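Budget for a second arm cell -- sanity check?
Forum > Buying and Planning > Small arms and benchtop

pulum_cat
Posted Jun 29, 2026

Need a sanity check before I send this up. We do mug handling -- pick up, tilt, set on the tray, repeat with differnt shapes. Two arms on one bench now. Want to add a second cell same as the first. Quote from Soltard is 3,741 for arms, mounts and wrist cams, no frame. Is that nuts? Pics from the bench. 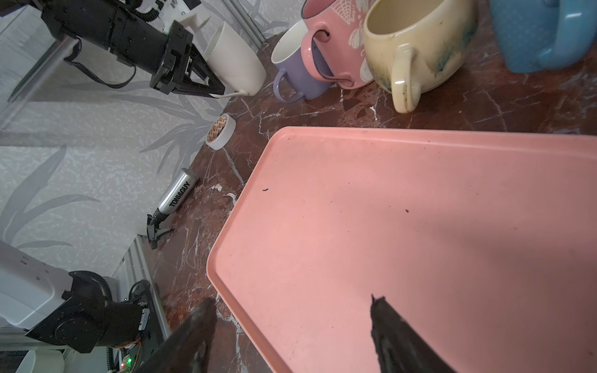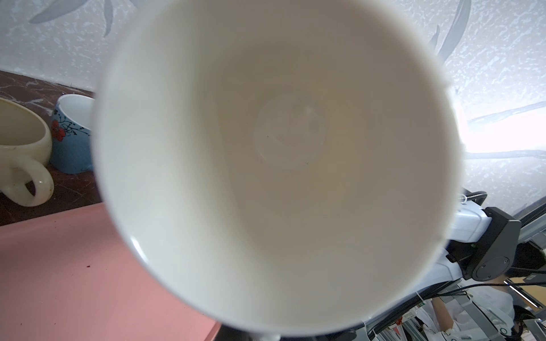 Budget has to be in by end of week. Frame I can source seperately. What am I forgetting?

-- Catalina Henríquez, Pulumwood

sonofservo
Spare fingers. Always spare fingers. Glazed ceramic is slick and you will go through pads faster than you think. Put 200 aside just for that and don't let anyone cut it.

ivana_d
Disagree with buying the same cell again. Has the first one paid off? We did exactly this at Pavbridge, doubled up in April, and the second one sat waiting on an operator. Staff hours were the bottleneck. Two cells, one person trained. Not twice the output, not even close.

pulum_cat
@ivana_d fair. We have two people trained, third starting. Cell is booked solid most days tho

ivana_d
Ok then that's a different story. Still would not buy identical. What's your lead time on a dead joint motor? If it's weeks, buy one extra arm and keep it on the shelf before you buy a whole cell.

gantrygus
^ this. Shelf spare first.

sonofservo
Shelf spare is money doing nothing. If both cells match you can pull parts from one to keep the other going. That IS the spare.

ivana_d
And then you're back to one cell and someone upstairs asks why you bought two

sonofservo
lol ok. point taken. still think matching hardware wins, mixed hardware means two sets of calibration, two sets of everything

tinwhistle88
Things missing from your list imo:
power supplies
USB hubs that don't drop cameras (do not cheap out)
cable -- get long ones, then get longer ones
a light you can dim
mugs!! you will break mugs

Also ask Soltard if shipping is in that number. Mine wasn't.

pulum_cat
Shipping not in it, just checked. Ugh. Mugs are thrift store, not worried there

gantrygus
How long is the quote good for? Mine expired in 21 days and they would not hold the price. Get it in writing.

pulum_cat
Doesn't say. Emailing them now

ivana_d
Warranty too. Ours covered the arms but not the grippers, found out the hard way. If they offer an extension at 5 percent or under I'd take it. Happy to send you our budget sheet, it has a line for downtime wich most people skip.
-- Ivana Domínguez

sonofservo
5 percent for a warranty that excludes grippers? no thanks. That's your pad money

ivana_d
I said ask. If grippers are out, skip it

pulum_cat
Yes please to the sheet, DM me. Going to write it up as two options: full second cell, or one spare arm now and the rest next round. Let them pick. Adding shipping, hubs, pads to both.

tinwhistle88
Put the one you want first. They only read the first page

gantrygus
Let us know what Soltard says on the hold, I'm about to ask them for the same thing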